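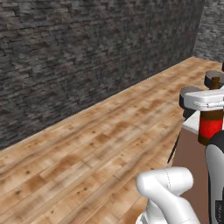
Dry stone weekend, what to bring and what happened last time

Quick one this month, I'm typing this between two other things so forgive the spelling.

First, the wall. The stretch along the Fidham lane is finished as far as the gate. Past the gate is still a heap. If you were there in the fall you know which heap. We lost a good part of the old footing to the badger holes and whatever the county did with that culvert, and the hearting that was in there was mostly dirt. So it all came out. Slow going, sore backs, good soup.

Next session is in February, date to be confirmed once Irard Farm tells us when the ewes are being moved. They need the lane clear. I will send a separate email. Please don't reply to this one asking for the date, I dont have it.

Bring:
Gloves, the thick kind, not garden ones
Boots with a proper toe
Your own hammer if you've got one, we have 7 and they walk off
Safety glasses
Lunch. There is a kettle, no food this time
A bucket, any bucket

Sorting. I'm going to go on about this again, sorry. Last time we had big stone, small stone and copes all thrown in one pile by the truck and spent the whole first morning picking it apart. Biggest stuff goes nearest the wall. Then building stone, leave yourself a walkway, then hearting in buckets. Copes go furthest back because they're last on. If a stone is too heavy for you, leave it and shout. Two people or the bar.

Building, for the newer people. Long side goes into the wall, not along it. Cross your joints, one over two, two over one. If you can see a joint running up through three courses somebody is going to make you take it down and it will probably be me. Fill the middle as you go, place it by hand, no shoveling. Check the string. Then check it again after someone has tripped over it.

Through stones at knee height on this stretch. We're short on them. Dumitrescu quarry has a pallet put by for us but wants it collected, so if anyone has a trailer that can handle the hill please get in touch. Fuel money available. Not much fuel money.

Costs. It's still $5 a day for members to cover tea and the porta-john. Non-members $44 for the two days, which includes the teaching and a loan of tools. Cash or check. If that's a stretch for you have a quiet word with Socorro Benavides and she will sort it out, no forms.

Parking is in the top field only. Not the lane, not the verge, not the nice flat bit by the Alska cabins. We had a complaint and it was a fair one. Walk down from the field takes a few minutes, wear a coat, the wind comes straight over.

Corners. Several of you have asked to do a corner this time and the answer is yes, one small group, with somebody who has done it before. It eats your best square stone, so start putting those aside now if you come across any. Every course has to tie back into both walls, alternating, or the whole end peels off after a couple of winters. The one at the bottom of the Irard yard did exactly that. Go and look at it if you're passing, it's a good lesson. Don't climb on it.

Library. Whoever has the blue book on retaining walls, could we have it back. Also the long level.

The raffle raised $80, thank you to all who bought tickets and to the person who won the cheese and gave it straight back. That money is going on a new pair of line pins and a second tarp, the first one being more hole than tarp now.

Last thing, the pinning on the lane side. A few of the face stones rock if you press on them. Before we cap anything I'd like two people with patience to go along and pin from the back, not wedges jammed in the face, they just work out again with the frost. Takes an hour or so. Tell me if you fancy it and I'll put you down.

Names for February to Socorro please, with a phone number that works, and say wether you need tools.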